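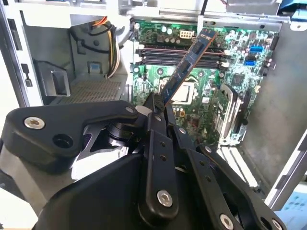 Prulum refurbishing program extends intake to April

Thu 25 July

The Prulum Centre has confirmed that its desktop computer refurbishing program will continue until the end of April, following a renewal of funding from the Vornen Foundation. The program accepts retired office towers, restores them to working order and passes them to households, libraries and neighbourhood groups at no charge.

In its most recent year of operation the centre received 2904 donated computers, of which 2095 were returned to service. The remaining machines were dismantled for parts, and usable memory, drives and power supplies were catalogued and placed in storage. Stock on hand currently includes 908 memory modules.

Memory is the part most often replaced on the centre's benches. Each tower is opened and its existing modules are removed and tested. Replacements are matched to the motherboard before being fitted to the slots, and the latches at the ends of each slot are checked before the side panel goes back on. A computer that does not recognize its full memory at start-up is returned to the bench.

"Many of the towers we receive need only a stick of RAM and a thorough cleaning," said program manager Bahman Arabzadeh. "The renewal allows us to keep accepting them through the winter and to clear the backlog from last year."

Organizations wishing to donate ten or more computers are asked to book a delivery time with the Pultel Street office. Smaller donations may be left at the front counter during business hours. Hard drives are erased on arrival, and a certificate is available on request. Monitors and printers are not accepted.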